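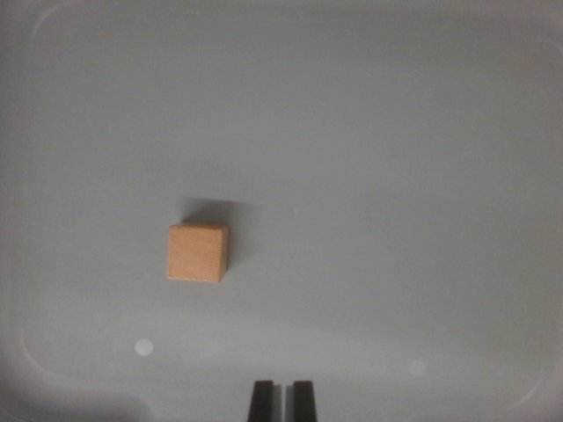
FOR IMMEDIATE RELEASE

Windstead opens orders for Kuno, a plain wooden block set with no paint and no letters

3 min read

TOLEDO - Hi, it's Sheyla Sotelo from Windstead, and I get to write this one myself because I've been pestering everybody here about blocks for longer than I'd like to admit. Starting in April you can order Kuno, our new set of small wooden cubes. They're bare wood, all one size, and that is the whole product!

We've made toys in Toledo for a while now, mostly painted ones. You may know Eris, our stacking set with the bright moons on it (still for sale, still my niece's favorite). Kuno started as the leftovers from that line. We kept a bin of unpainted cubes by the front door, and kids who came in with their parents walked right past the shelf of finished toys and sat down at the bin. After seeing that happen enough times I asked Walter Escobar, who runs our shop, whether we could just sell the cubes the way they were. He said sure, but then the wood would have to be nicer, and the edges would have to be nicer, and off we went.

So let me tell you about the edges, which took most of the winter. A dead-sharp cube stacks beautifully and feels awful in a small hand. Round it over too much and your tower slides apart at the third block. Walter made 206 test cubes before we had a corner we both liked - just soft enough to be friendly, with faces flat enough to build on. I have a good number of those test cubes on my windowsill at home and I'm not giving them back.

The color is whatever the tree gave us. You'll get some cubes on the tan side and some that lean toward orange, and the grain will be easier to see on some than on others. Please don't send them back for not matching! I like to sort mine from light to dark when I'm stuck on a phone call.

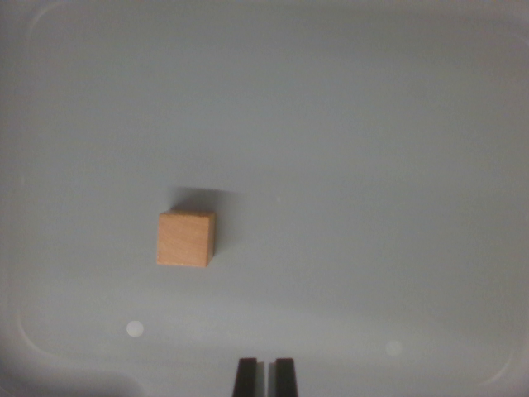
Damir Obradović, after a month with an early set at his kitchen table, told us that his kids had used the cubes as bread, as money, as a hospital and as a very slow train, and that he'd have bet on them asking for stickers or markers by the second day, but they never did. He did ask us for a bigger bag. We listened, and the bag that ships with Kuno is wider at the top than the one he had, so a kid can scoop the blocks back in with both hands at cleanup time.

Kuno comes in 2 versions, a starter bag for home and a classroom crate with a lid. The first run is 800 bags, and we've put away enough wood to bring that up to 1000 if things go well. The crates are made to order, so if you teach and you want one for the fall, write to us early.

Taking care of them is easy. Wipe with a damp cloth and let them air dry on a towel, and please keep them out of the dishwasher (I tried it, they came out fuzzy). If one gets rough, a minute with fine sandpaper brings it right back.

Stores that want to carry Kuno should get in touch with Tormod Berge, who will happily mail you a couple of cubes so you can feel the corners for yourself. Reporters and bloggers can write straight to me. I answer my own mail, usually before nine in the morning, and I'm glad to talk about sandpaper for as long as you can stand it.

About Windstead
Windstead is a small toy workshop in Toledo. We make Eris, Kuno and a few seasonal pieces.

Media contact: Sheyla Sotelo, Windstead
Store orders: Tormod Berge, Windstead

We use cookies to remember your cart and see which pages get read. Accept | Manage settings

© Windstead. All rights reserved. | Contact | Back to top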